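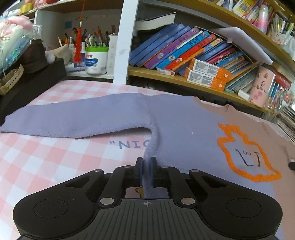 Pillholm Open Day

The Pillholm Open Day was a public demonstration of garment handling with hand-held grippers, held by Ultent on Oct 17, 2018. It drew 259 visitors. Work took place on a table covered in pink and white gingham, beside a full bookshelf. Operators handled soft tops by closing two blue pads on the fabric - a motion later studied for the Zela folding arm.

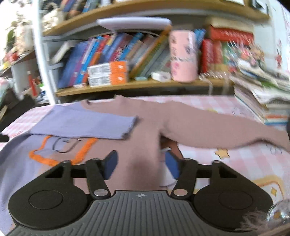 Gripper with its pads open over a long-sleeve sweater.

A second session, run with Chevalier, followed in November and lasted 3 hours.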